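Rechercher dans le forum Mot-clé Auteur Recherche avancée OK

Vaisselle et petit matériel > Plastiques > Bols empilables : blocage, tri par couleur, rangement

tamis_fin
Bonjour,
Je gère le petit matériel d'une salle d'activités. Nous avons remplacé la vaisselle dépareillée par des bols en plastique de la série Tarora, en orange, vert et jaune. Contenance annoncée : 300 ml. Deux problèmes.
1) Empilés après le lavage, ils se bloquent. Il faut parfois s'y reprendre à deux fois pour les séparer, et les rebords commencent à marquer.
2) Je n'arrive pas à fixer une règle de rangement. Une pile par couleur, ou des piles mélangées comprenant une pièce de chaque couleur ?
Le placard a une hauteur utile de 577 mm entre étagères, la place n'est donc pas le facteur limitant.

Ohm_carre
Le blocage vient presque toujours du film d'eau entre les parois. Deux bols lisses de même conicité, emboîtés humides, forment un joint. L'air ne rentre plus par le fond et on tire contre une dépression. Laisser sécher complètement, ouverture vers le bas, sur une grille. Un torchon posé à plat ne suffit pas : la vapeur reste sous le bol.

lisière109
D'accord pour l'eau, pas pour « presque toujours ». Sur les modèles sans ergots de gerbage, le blocage se produit aussi à sec dès que la pile dépasse une certaine hauteur, par simple coincement conique. Retournez un bol et regardez s'il y a de petites nervures à l'intérieur, sous le rebord. S'il n'y en a pas, limitez la pile à 6 pièces.

tamis_fin
Pas de nervures. Intérieur entièrement lisse et brillant.

lisière109
Donc coincement. Le séchage améliorera les choses sans les régler.

Ohm_carre
Je maintiens. J'ai les mêmes profils chez Kaijage, sans ergots non plus, piles de 12, aucun blocage depuis que je sèche sur grille. Le coincement conique suppose une charge axiale. Personne n'appuie sur des bols vides.

lisière109
Si, la personne qui pousse la pile pour fermer la porte.

grenat_mat
Pour les séparer sans abîmer le rebord : eau tiède autour du bol extérieur, eau froide dans le bol intérieur, attendre une minute, tourner d'un quart de tour. Ne pas faire levier avec un couteau. Les marques blanches sur le rebord, ce sont des contraintes dans la matière et elles ne partent pas.
Sur la question 2, je suis pour une pile par couleur. Le contrôle visuel est immédiat : une pile plus basse que les autres, il manque une pièce.

tamis_fin
C'était mon idée de départ. En pratique, les gens qui débarrassent ne trient pas. Ils emboîtent ce qu'ils ont sous la main et je retrouve des piles mixtes.

Ohm_carre
Alors autant officialiser la pile mixte. Une pile, trois couleurs, toujours dans le même ordre. Le contrôle se fait par les rebords, vus de dessus.

grenat_mat
Cela demande davantage de rigueur que le tri par couleur, pas moins. Il faut respecter une composition et en plus un ordre.

Ohm_carre
Il y a un intérêt fonctionnel : à la distribution, on pose une pile par poste et chacun a son jeu complet. Avec des piles monochromes, on repasse trois fois devant la table.

tamis_fin
J'ai essayé la pile mixte sur la table blanche avant de modifier l'étiquetage du placard. Ordre retenu : orange à l'extérieur, vert au milieu, jaune à l'intérieur.

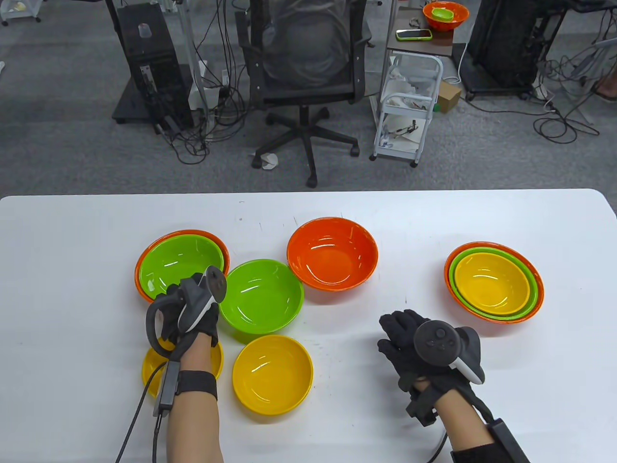
L'ordre se contrôle d'un coup d'œil, parce que les trois rebords restent visibles en anneaux concentriques. Avec seulement deux bols, le vert dans l'orange, la lecture reste bonne et l'absence du jaune se remarque. Le contraste du vert et du jaune est moins franc que je ne l'espérais sous un éclairage de plafond, à cause des reflets sur l'intérieur des bols.
Je n'ai pas encore d'avis sur le blocage à trois pièces.

grenat_mat
À trois pièces, vous n'aurez pas de blocage, sec ou non. Le test ne dit donc rien sur votre point 1. Refaites-le avec les piles telles qu'elles seront dans le placard.

lisière109
Même remarque. Si le jeu de trois devient l'unité de rangement, ne superposez pas plus de deux jeux, et glissez un disque de papier entre les deux. On en trouve chez Billa au rayon pâtisserie ; le papier sulfurisé découpé convient aussi.

Ohm_carre
Le papier retient l'humidité. Avec un séchage correct, il ne sert à rien.

lisière109
Il sert à laisser entrer l'air, ce que vous réclamiez dans votre premier message.

tamis_fin
Je vais faire deux séries, avec et sans papier, toutes deux séchées sur la grille Skirkex que nous avons déjà. Étiquette du placard en attente. Pour le tri, je garde la pile mixte, orange dehors.

grenat_mat
Notez aussi le temps de séchage. Sans cette donnée, les deux séries ne seront pas comparables.

Contact | © Tous droits réservés | Haut de page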